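4.2 Planning the equipment budget

We were delighted by how far a modest budget went once we stopped treating the arms as the whole purchase. Our first plan, drafted in February with Ott Koppel at Revstead, put 55 percent of the funds into the two arms and left the rest as a single line called "other." That line grew quickly! Rails, mounting plates, wiring, baskets and the everyday objects the arms have to handle all came out of it, and each had its own lead time.

The second plan split the spending into 3 stages. Stage one paid for the enclosure and the aluminum rails, stage two for the arms and grippers, and stage three for tools and small household goods. Buying the enclosure first was a great help to us. Galtbridge could cut the rails while the arm order was still open with Norimeck, and we set aside 6 weeks for assembly instead of squeezing it in at the end.

Figure 2 gives the cell as equipped under this plan, with both arms on the front rail and hand tools on the work surface. Cheap objects deserve a line of their own. Pliers, screwdrivers and a plastic goblet cost very little, yet they decide which tasks a cell can support, and we would happily spend more on them next time. Spare gripper parts from Halász come next on our list, and
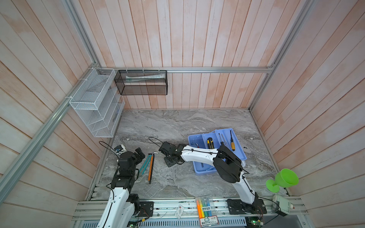

Figure 2. Two-arm work cell with tools and test objects.

we expect to order them together with the cables, so that shipping is paid once. Aigars Jaunzems has already drawn up the parts sheet for a second cell.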